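Spending the grant on one arm, and what I'd do with the next lot

Tuesday, April 12, 2022

I promised Farah I'd write up how we went about buying the arm, mostly so she can stop forwarding my rambling emails to everybody who asks. So put the kettle on, because I was never any good at keeping things short and the budget took us from before Christmas until well after the kids went back to school.

We started in December with a list. Ratih had the sensible idea of writing down the jobs first and leaving the machines off the page altogether, and the job we all kept coming back to was dishes - setting a place, sorting crockery, putting things away. It's fiddly, the objects are shiny, and everyone who visits understands it straight away. I'd been quietly hoping for something grander (I'd bookmarked a mobile base that cost more than my car) but she was right, and I've told her so more than once.

Once the job was settled the arm more or less chose itself. We needed something that would work at table height and that two of us could shift without doing our backs in. What I hadn't budgeted for was all the stuff that goes around it. My first spreadsheet had a line called "bits and bobs" with $40 in it, which Hakim still brings up at lunch. By the time we'd finished with bins, trays, crockery, a tablecloth and a green backdrop, that line had grown to $483, and I'd do it all over again!
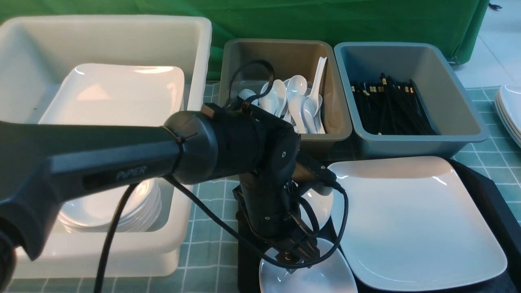
The PiPER over the crockery, with spoons and chopsticks in the bins behind.

If you're putting together your own numbers, please give the cables a proper line. I mean it. We spent $201 on leads, ties and sleeving, and I'd still like to tidy the run past the gripper. Sigrún, who does our purchasing over at the Coltham end and has the patience of a saint, suggested ordering it all in one go from Prinley to save on freight, and I wish I'd listened the first time and not the third.

Crockery is the other one. Buy more than you think you need, and buy a mix - square plates, round plates, little bowls, the lot. I like plain white because it's cheap to replace and because the glare on it gives everybody something to grumble about. Close up, with warm light on a glossy curve, you get a bright streak and very little else to go on, and it's better to meet that problem while you're still choosing lamps. We've put $216 aside for lighting in the next round, and I reckon that's on the light side.

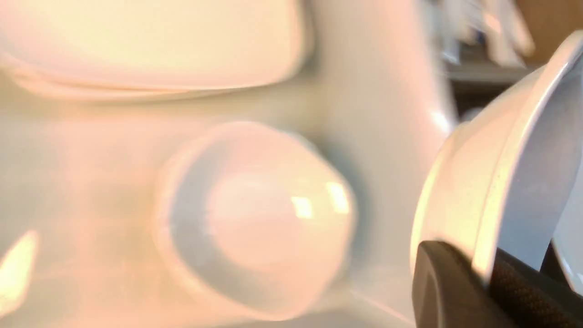 What's on the list for next year

Rohani wants a second arm, and I can't say I blame her. My own vote is for spares first: fingertip pads, a set of cables in the cupboard, and a few more bins in different colours. Chong has quoted us for a nicer bench too, though I'm rather fond of the old table under its green check cloth. I'll post the full spreadsheet once Farah has checked my adding up, and if anyone at Plunbridge is reading, yes, I do still have your trolley and I'll bring it back on my next trip over.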